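Quick notes on setting up a customer feedback loop for a small shop. Wrote this for the Todetti front desk people but it works for most places with a till and an inbox. You need one spreadsheet, one shared mailbox, an afternoon.

## 1. Pick one question

One. Not a survey. We use "What nearly stopped you buying today?" Consuelo Cordero tested it against a star rating at Civa and got 188 written answers, way more useful then a pile of fours and fives.

Put it in the order confirmation email. Second line, above the logo.

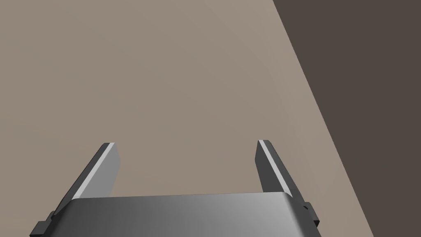
*Gripper from behind, two fingers up. Render.*

## 2. Get the answers into one place

Replies go to the shared mailbox. Forwarding rule:

- subject contains "your order" -> folder **Feedback**
- out-of-office replies -> trash
- anything with "refund" -> straight to whoever does refunds, do not let it sit

Then paste into the sheet. Columns: order number, their words, tag, who called back, done. Paste their words exactly, spelling and all. Don't tidy.

## 3. Tag them

Start with nine tags max. We began with 34 and Simin Heydari had to merge them all by hand in March. Delivery, price, size, site, staff, stock, returns, payment, other. If "other" gets bigger than the rest, read it properly and split one out.

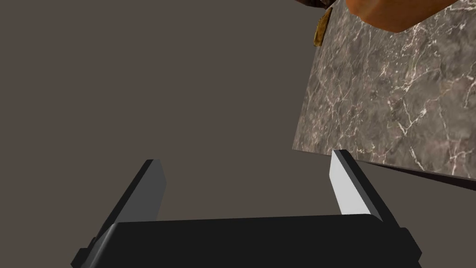 Two people should tag the first batch separately, then compare. You will disagree on price vs. delivery (a complaint about shipping cost is which one?). Decide, write it at the top of the sheet, move on.

## 4. Call some back

Phone, not email. Before 18:00. Keep it short:

1. Say who you are and that you read the note.
2. Ask what happened. Shut up for a bit.
3. Tell them what you can change and what you can't.
4. Put it in the sheet right after you hang up.

No discount codes on these calls. People start fishing for them.

## 5. Close the loop

Once a month pick the biggest tag, fix one thing under it, and email everyone who mentionned it. Two sentences, signed by a real person.

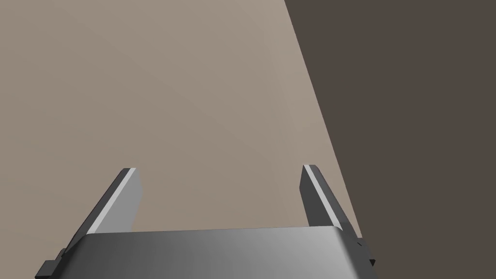 *Gripper over a pale surface, darker area to the right. Render.*

If a tag doesn't shrink after two rounds, the fix was wrong or customers haven't seen it yet. Call three of them and ask.

Blank copy of the sheet: ask Sizwe Mabaso. Don't edit the master.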